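**Ticket 455 - left arm does not release grip at end of task**
Component: gripper controller, bimanual
Project: Plikura, garden yard sim
Status: open, workaround in place
Severity: 6

Left gripper ignores the open command after a base move. The planner reports success and the arm carries on with the fingers commanded shut. Seen in 16 of 60 runs on the Meltetti controller build. Right gripper not affected.

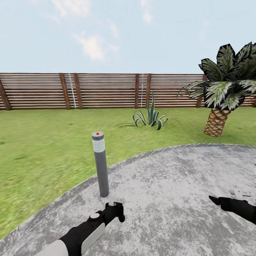

Left fingers at the foot of the gray post, right gripper over the pad.

Steps to reproduce:

1. Load the patio layout with the woven seating.
2. Drive the base until the post is in reach.
3. Send close, then open, to the left gripper within one control cycle.

Log shows `open` accepted, then overwritten by a stale `hold` from the base move. No contact fault raised. Approaches to seat cushions use the same code path, so those tasks should be treated as suspect too.

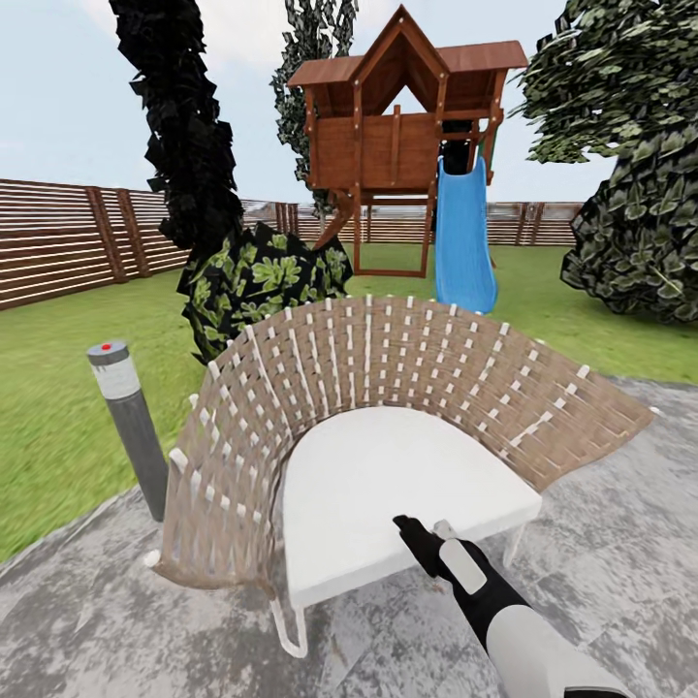
Tried so far: longer command timeout (no change), lower finger force (no change), clearing the queue before each base move (fault gone, but the arm pauses long enough to fail the timing check). Nguyen-Tran solver settings were left at default throughout.

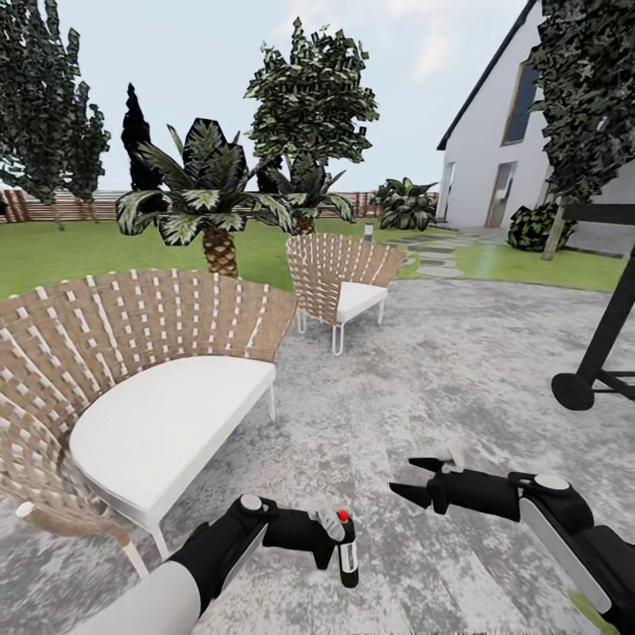

Workaround: send `open` twice with a one-cycle gap. Do not copy this to the hardware cell - a late release there is a safety matter, and the Marnex interlock does not watch finger state.

Next: patch the `hold` handler to drop messages older than the last grip command, then rerun the full set.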